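Unit 4 – Revision at the Sentence Level
Handout, updated August 4, 2021
Instructor: Anouk Groen

4.1 Definitions
A line edit changes wording and leaves the order of events alone. A structural edit moves, merges or removes whole passages. Finish the structural edit first.

4.2 Worked case
The class text is "Kowalchuk," a short story of 3,046 words in first draft. The second draft runs to 1,239 words. Most of the loss is in the opening, where the narrator explains the town of Mosport before anyone speaks. Compare both drafts and mark:
- filter verbs (saw, felt, noticed, seemed)
- adverbs attached to dialogue tags
- sentences that repeat the one before
The ferry passage, 83 words, is the same in both drafts. Be ready to say why it survived.

4.3 Point of view
Check each paragraph for a fact the viewpoint character could not know. Slips are common after a scene break – the writer returns to the page with a wider view than the character has. In "Sostiletti," the third paragraph has one slip and the last page has two.

4.4 Assignment
Cut a scene of your own to 700 words. Keep all the dialogue in the first pass, then cut dialogue in the second. Hand in both passes with changes marked. Scenes from the December workshop may be reused.
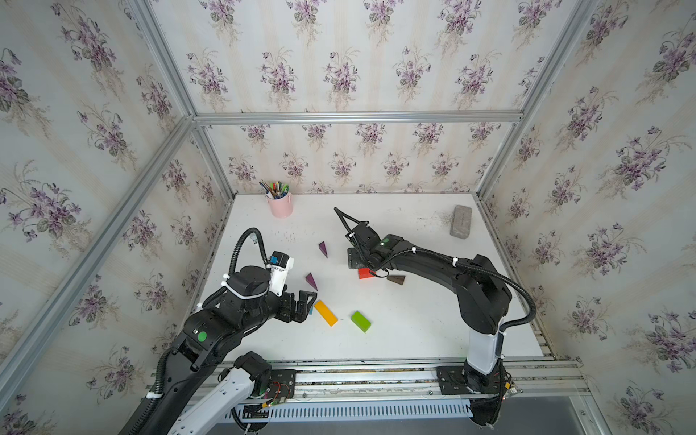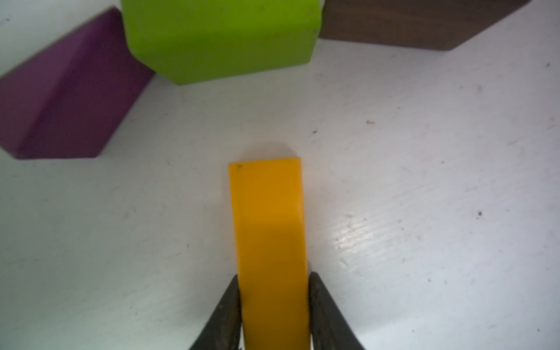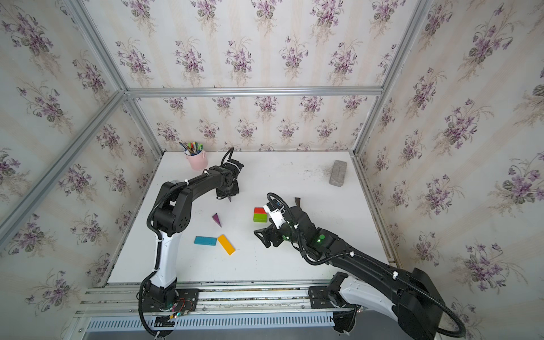 Photos: Telbridge

4.5 Reading for Unit 5
"The Lower Field," first half only. Note every change of tense and bring the page numbers.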